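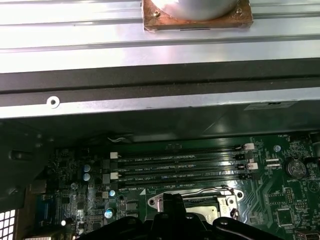

L'intérieur d'une tour, plaque cuivrée et petite étiquette blanche

Objet : Re: [liste-recup] Quoi faire des vieilles tours ?

Bonjour la liste,

Quel plaisir de voir ce fil repartir ! À Pranlow on s'y est mis en novembre, et je suis ravi du résultat.

> On nous propose un lot de tours de bureau, mais le local est petit.
> Est-ce que ça vaut encore la peine d'en faire des postes pour
> l'atelier d'écriture, ou on envoie tout à la ressourcerie ?

Oui, mille fois oui ! Pour du traitement de texte et un peu de courrier, ces machines vont très bien. Nous avons passé 70 postes sous Sasix (l'édition légère, menus en français) et les participants écrivent, impriment, s'envoient leurs textes — que demander de plus ?

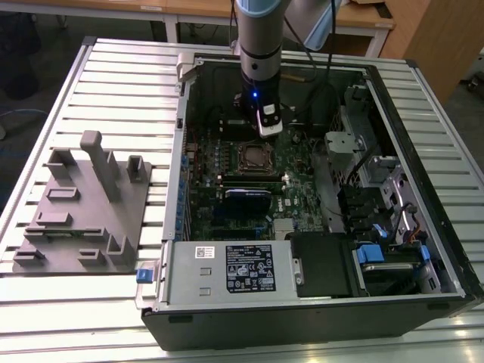

Pour le tri, on garde les tours complètes et on démonte les autres pour les pièces. Une carte mère au support de processeur vide, comme celle au milieu du boîtier couché sur le côté, part chez nous au bac « à compléter ». Les loquets bleus des emplacements d'extension, je les aime bien, on les repère tout de suite !

Côté place, l'entrepôt de Druromitz accepte les dépôts le matin jusqu'à 11 h. Prévenez-les avant, le quai est étroit.

Je peux envoyer notre fiche d'installation à qui la veut (quatre pages, avec les réglages d'imprimante).

À bientôt sur la liste !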